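VILLAGE OF PLESILOW
BOARD OF TRUSTEES
MINUTES OF THE REGULAR DECEMBER MEETING

The meeting was called to order at 7:02 p.m. in the lower hall by Village President Janaína Pacheco. Trustees Grevetti, Orellana and Redard were present, and a quorum was declared. The Village Clerk recorded.

Approval of Minutes
Motion by Orellana, second by Redard, to approve the minutes of the prior regular meeting with one correction: on page 2, "Mill Street" should read "Mill Lane." Carried by voice vote.

Public Comment
A resident of Mill Lane asked that leaf pickup be extended into the winter. The President referred the matter to the Public Works Department. A second resident spoke against any change to overnight parking near the school. No action was taken.

Old Business
Resolution 99, State Local Option Bill. Trustee Grevetti presented the revised text of a resolution on the bill now before the legislature, under which municipalities could set their own thresholds for competitive bidding on public works. The revised text supports the threshold provision and takes no position on the remaining sections. Trustee Redard stated that he could not vote for a resolution covering only part of a bill and asked that his objection be entered in the record.

Shared Purchasing Agreement. The Clerk reported that the county has returned the draft agreement with changes to the section on withdrawal. The notice period is now 68 days. Counsel has reviewed the change and has no objection.

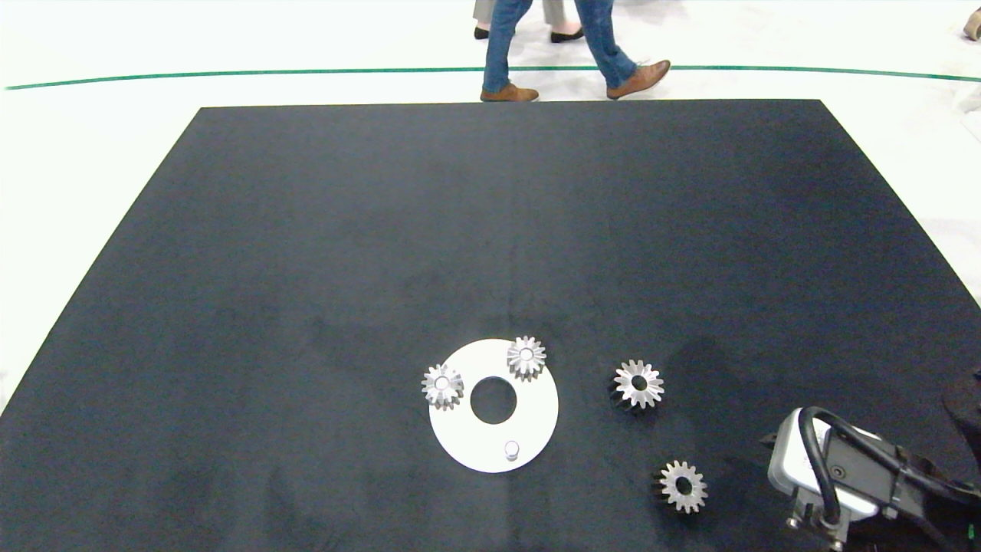
Would the Village be required to buy through the county once the agreement is signed? Participation is decided purchase by purchase, and the Board keeps its authority to seek its own bids at any time.

Motion by Grevetti, second by Orellana, to approve the shared purchasing agreement as amended. Roll call: Grevetti, aye; Orellana, aye; Redard, aye. Motion carried.

Motion by Grevetti, second by Orellana, to adopt Resolution 99 as revised. Roll call: Grevetti, aye; Orellana, aye; Redard, nay. Motion carried. The Clerk was directed to send copies to the Village's state senator and representative.

New Business
Ordinance 1366, Business Registration. First reading. The ordinance would replace the present annual registration with one renewed every two years. Trustee Orellana asked whether home businesses would be covered. Counsel answered that they would be, under the existing definition. Second reading was set for the next regular meeting.

Sidewalk Repair. The Public Works Department submitted a list of 14 locations. Trustee Redard requested that the list show the date of each complaint. Tabled by consent until the revised list is received.

Reports
The President reported on her meeting with neighboring municipalities regarding the state bill. Written reports from the Police and Public Works Departments were received and placed on file.

Adjournment
Motion by Redard, second by Grevetti, to adjourn. Carried by voice vote. The meeting adjourned at 8:41 p.m.

Respectfully submitted,
Village Clerk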